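## 4. The Order of Laying a Table

Setting a table looks like one job, and most people who do it will tell you it is one job. Our records say otherwise. Across 224 settings on 14 tables, we found a whole series of small jobs that overlap, get interrupted, and get picked up again, and we think this is what makes the task such a pleasure to study. In this section we describe how the pieces move from a shared supply to their final places, and how people use the table itself as a work surface while they are laying it.

### 4.1 Supply and surface

In a formal dining room the supply is somewhere else, on a sideboard or a cart, and each piece is carried to its spot. At the small tables in our study the supply is very often on the table. Plates, glasses, and cutlery are put down together wherever there is room, and the person laying the table then has to work around the very things that still need to be placed. We call this an *on-table supply*. It was the most common arrangement at the Florusen tables, which have a bench along one side and leave little spare space nearby.

Cutlery is the most interesting part of an on-table supply. Glasses can only stand up or lie down, and people almost always stand them up, so even a crowded group of glasses is easy to read. Forks, knives, and spoons come out in a handful and land any which way. Handles cross, tines catch under spoon bowls, and pieces of the same type end up pointing in opposite directions. Before a fork can be placed it has to be found, freed, and usually turned (Figure 1).

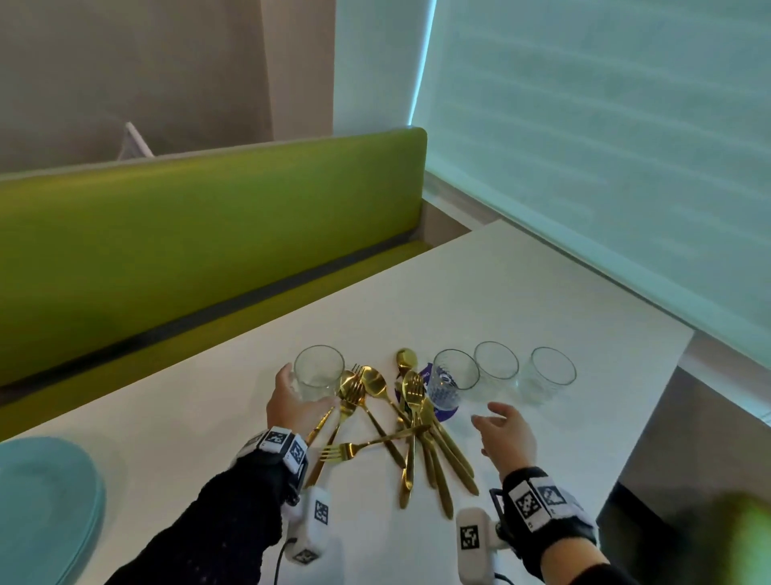

**Figure 1.** An on-table supply: gold-colored forks, knives, and spoons in a heap among four standing glasses, with one hand on the leftmost glass.

A heap of this kind takes up a surprising share of a small table. It also tends to sit near the middle, within reach of every side, so a glass or a plate meant for the center has nowhere to go until the heap shrinks. Two responses came up again and again. Some people dealt with the heap first, drawing out pieces one type at a time. Others left it alone and shifted the glasses to clear a path, coming back to the cutlery once the plates were down. Our first draft of the coding scheme treated the second response as a delay. We dropped that label after the May pilot, when we saw how often the moved glasses ended up somewhere useful for the next step.

### 4.2 Parking

We use the word *parking* for putting an item down in a spot that is plainly temporary. A parked item is off the work area and still easy to get at. Parking is hardly mentioned in the printed guides to table setting that we read, which go straight from a bare cloth to a finished cover. At real tables it is everywhere!

Glasses are the items people park most. They are tall for their footprint, they tip, and a sleeve can catch them on the way to something else. The usual answer is to bring them together at one edge of the table while the flat pieces go down. Four tumblers pushed into a tight square need very little room, and the square can be made or undone with both hands at once. Clear glass on a white top is also hard to see, and a group is easier to keep track of than four singles scattered between the plates.
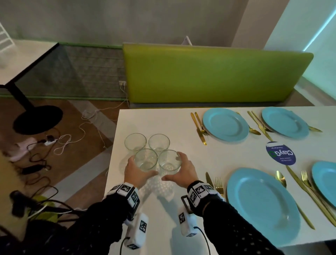 The plates, meanwhile, do most of the work of dividing up the table. Once a plate is down, a place exists, and the cutlery has something to line up with. We coded a place as *anchored* from the moment its plate was released, whether or not anything else had been set beside it. Cutlery laid before its plate was much more likely to be touched a second time. Sometimes the plate came down partly over a knife, and the knife was then either pulled clear or left with its end poking out until a later pass.

Left and right matter less in practice than the guides suggest. The 30 people who laid tables for us were given no diagram, and they were free to follow whatever custom they liked. A fork and a knife side by side on the left of the plate, with the spoon on the other side, counts as a complete cover in our scheme. So does any other layout that the person kept to from one place to the next. What we scored was agreement among the places on the same table, and this turned out to be a far more lively measure than distance from a printed standard.

### 4.3 Second passes

Very few settings were done in a single sweep. After the last item went down, people typically went back over the table, turning a spoon, closing up the gap between a fork and a plate, or lifting a plate to set it down again a little further over. We call this the *second pass*, though the two passes often run into each other, and an adjustment at one place can begin while another place is still half laid.

Plates call for both hands more than we expected. Even a light plate may be lifted with one hand while the other stays on or near a neighboring piece — a resting hand marks a spot, steadies something, or simply has nothing to do yet, and the codes do not try to choose among these. Figure 2 shows a typical case of hands on two different plates.

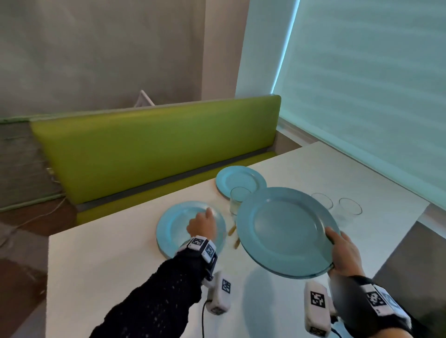
**Figure 2.** One hand holds a light blue plate at an angle by its rim; the other rests on a second plate. A third plate is at the far end of the table, toward the green backrest.

The shape of the table has a strong effect on second passes. A bench fixed along the far side means that the person laying the table stays on the open sides and has to reach across. Far places are therefore laid at arm's length, and we saw more small corrections there than at the near places. At the Davton tables, which can be walked around, the corrections were spread more evenly. We also noticed that people at bench tables liked to work from the far side toward themselves, which keeps the forearms from passing over finished places.

### 4.4 Reading the records

Each setting was coded with 12 event types, listed in Appendix B. Parking and placing use the same hand movements, and they can be told apart only by what comes next, so the coder had to watch a sequence to its end before marking either one. Where an item was never moved again, we coded it as placed, even when the final position looked odd. Glasses left together at a table edge at the end of a recording are counted this way, and readers comparing our totals with the Bellamy scheme should keep in mind that it lists such glasses as unplaced.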